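Visit to the Zirnent Paper and Board Mill

In December, a delegation from the Emon Regional Archive visited the Zirnent mill to review the production of archival board and storage boxes. The visit formed part of the preparation for the next supply contract, under which 3301 boxes are to be delivered to the reading rooms and the map depot.

The delegation was received at 9:30 a.m. and given a short safety briefing. The mill stands on the river below the town of Wadel and has made paper on the same site for three generations. Its archival line was added later, in a separate hall, so that recycled fiber from the packaging side does not enter the stock.

The tour began at the pulpers. Cotton linter and bleached wood pulp arrive in bales and are broken down in filtered water. Calcium carbonate is added at this stage as an alkaline reserve. Staff explained that the reserve is tested on every batch and that the results are sent to the customer with the delivery note. The delegation asked that these results also be supplied in spreadsheet form, and the mill agreed.

Board is formed on a cylinder machine and pressed in several layers. The weight most often ordered by archives is 300 grams per square meter for folders, with heavier grades for boxes. In the drying section the noise made conversation difficult, and questions were held until the group reached the cutting room. Boxes are creased and cut flat there, and corners are stitched with stainless steel wire. Customers may also order boxes that fold without any metal - the Emon archive has used this type for its parish registers since the last contract. 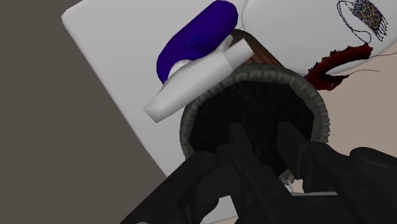 The afternoon was given to storage and transport. Flat boxes are shipped in packs on covered pallets, and the mill recommends that they rest in the receiving room for two days before assembly. The delegation noted that the freight entrance at Emon is narrow and requested smaller pallets. A revised packing plan will be provided.

The visit also included the sample room, where 76 grades of board are kept for reference. One of them, listed as number 2549, is a gray-blue board developed with the Sproģis bindery for portfolio covers. Samples were taken for light testing.

The delegation left the mill at 4 p.m. The test results will be attached to the contract file when they are received.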